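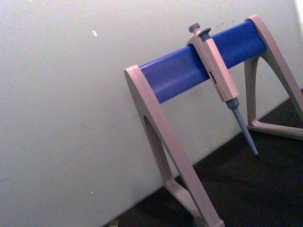 Adura -- Greifdaten vom Pipettenständer

Schön, dass ihr hergefunden habt! Adura ist ein kleiner Datensatz, der bei uns in der Gemeinschaftswerkstatt Tinoner entstanden ist, an einem selbst gebauten Arm, der inzwischen mehr Zeit in Anspruch nimmt als alle anderen Projekte im Raum zusammen. Die Aufgabe klingt harmlos: Der Arm soll eine Einkanalpipette von der blauen Schiene ihres Ständers nehmen, sie kurz halten und wieder einhängen. Wer das einmal selbst probiert hat, weiß, wie viel dabei schiefgehen kann.

Was drin ist

704 Durchläufe, alle von Hand ferngesteuert, aufgeteilt auf 7 Sitzungen. Zu jedem Durchlauf gehören das Video der Kamera am Handgelenk, die Gelenkwinkel und die Öffnung des Greifers. 61 Durchläufe sind als misslungen markiert, meistens, weil die Fingerauflage beim Zurückhängen neben der Schiene gelandet ist. Bitte werft sie nicht gleich weg, uns haben sie beim Training sehr geholfen.

Aufbau

Der Ständer besteht aus zwei beigen Stützen mit der Querschiene dazwischen und steht auf dunklem Untergrund vor einer weißen Wand. Gearbeitet wird immer mit einer einzigen Pipette und ohne aufgesteckte Spitze. Die Stelle auf der Schiene haben wir zwischen den Sitzungen verändert, mal weiter links, mal weiter rechts. Die Kamera sitzt schräg am Handgelenk, deshalb liegt der Horizont selten waagerecht; wir haben die Videos absichtlich nicht gedreht.

Ordner

roh: Aufnahmen, wie sie aus der Steuerung kommen
lund: geglättete Gelenkwinkel, benannt nach unserem Filterskript
asbridge: Einteilung in Training und Test, samt den Markierungen

Bekannte Macken

In Sitzung 4 hinken die Greiferwerte dem Video etwas hinterher, das Skript im Ordner lund gleicht das nur teilweise aus. Der lange graue Schaft der Pipette ist vor dem dunklen Untergrund nicht immer gut zu erkennen. Und das Licht kam aus der Werkstatt, so wie es eben gerade war -- für andere Räume solltet ihr also lieber ein paar eigene Aufnahmen dazunehmen.

Stand: Mai. Wenn euch beim Stöbern Fehler auffallen, schreibt uns gern ein Ticket mit der Nummer des Durchlaufs.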